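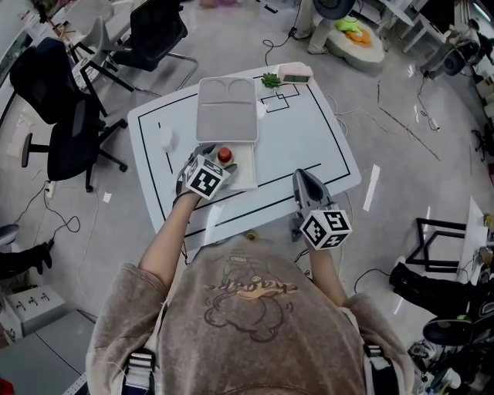
What goes on a small table first, the tray or the mat?

The mat goes down first, then the tray, and the little things last.

Telma had till four. The bus was late, the 122, and then it wasn't a bus at all but a truck with its lights on, and by the time the real one came she'd read Holger's note so many times it had gone soft at the folds.

Mat. Tray. Plant at the back. Clock next to plant. Please do not improve it.

That last part underlined. Twice, pen nearly through.

She let herself in at Camden Street with the key on the green string. Shoes off, shoes back on, floor too cold. The kitchen smelled of oranges and old radiator. And the table, oh no. The table was a bus station. Mail, a bread knife, somebody's scarf, pill boxes from before, a bag of clothespins, the Brekke catalog open to a page of garden hoses. Holger had been gone since January and everyone who'd come to water things had put something down and gone home without it.

She texted Ching-wen. Did you leave a scarf.

Ching-wen texted back. what color

Telma looked. Scarf colored, she wrote, and put the phone face down.

Okay. Mail in a bag. Knife in the drawer, wrong drawer, other drawer. Clothespins on the hook by the back door where they must have lived once because there was a hook there with nothing on it. She wiped the table with a wet cloth and then a dry one. A ring that wouldn't come up. She scrubbed at it with her thumbnail and then thought, maybe that's his. Maybe he puts his cup there. Left it.

Mat. It was in the linen drawer under the good napkins, folded in half, which he'd hate. She smoothed it flat with her forearm. It came up again at the crease. Smoothed it again, put a cookbook on it and went looking for the tray.

No tray.

Not over the stove. Not under the sink. Not in the tall cupboard, where she found Holger's Bomar thermos and a birthday card adressed to her, four years old, never sent. Dear Telma, it said, and then nothing. He'd gotten that far. She stood there a while holding it. Not long. She didn't have long.

The phone buzzed. Enda McGrath from upstairs. Is he there yet? I hear walking

That's me, she wrote. Do you have his tray

A pause. Then feet overhead, then feet on the stairs, then Enda in the doorway in his socks with the tray held flat in front of him like he was bringing the crown jewels back.

"I was starting seeds on it," he said. "I washed it."

"You didn't wash under it."

He turned it over. Dirt. He washed under it, standing at Holger's sink with his sleeves dripping, and she dried, and neither of them said anything about how Holger had sounded on the phone. Slow. Like he was picking each word up off the floor.

"Where does it go?" Enda said.

"Middle of the mat. No. Down. He eats with his right now, not his left, so maybe over a bit?"

"Does the note say over a bit?"

"The note says don't improve it."

"So middle."

"The note's from before he knew about the hand, Enda."

They both looked at the tray. It was only a tray. She moved it over a bit. Moved it back. Enda reached across and moved it a bit again, less than she had, and took his hand away quickly.

Plant next. It sat on the sill and had done nothing since January but get dusty. Telma ran a finger down one leaf and it came away gray. "Do I water it?"

"It's plastic," Enda said.

"I know it's plastic. I meant for the dust."

It wasn't what she'd meant. She held it under the tap. Drops everywhere. Then the clock, from the bedroom, unplugged, and of course it came up blinking midnight and neither of them could find the button to set it. There was one on the back and one underneath. You held one and pushed the other, or you held both. Rajkumari would know, Rajkumari had bought it for him, so Telma called her and got her in a parking lot with wind in the phone.

"Hold the left one till it beeps!"

"Which left? From the front or the back?"

"He's in the car," Rajkumari said. "We're at the light by the pharmacy. We're basically there. Left from the back."

It beeped. The hours ran past, she missed it, had to go all the way round again. 3:22. Was it 3:22? Enda checked. 3:23 now. Close enough, leave it, leave it.

Salt. Water glass. A bottle of the fizzy stuff he likes, and she loosened the cap for him, then tightened it, then loosened it and set the cap on the tray so he'd see it was already done and wouldn't have to ask. Or was that worse? She couldn't tell. Would he mind? He'd mind. She put it back on, only a quarter turn.

Car door outside. Another one.

"Scarf," Enda said, and she grabbed it off the chair and stuffed it up her sweater, no reason, there were hooks, there was a whole bag by the door.

Steps. A long wait between each of them. Rajkumari's voice saying take your time, there's no hurry, and Holger's voice, lower, saying something back that made her laugh.

The mat had come up again at the crease. Telma put her palm on it and held it there.

The key went into the lock, missed, and went in again.

"Don't help," she whispered, and Enda sat down on his hands.

Related
The Flikell Lamp
Two Coats and a Borrowed Ladder
What Ching-wen Kept in the Freezer
Soup for the Upstairs People
Moving Day, With Rain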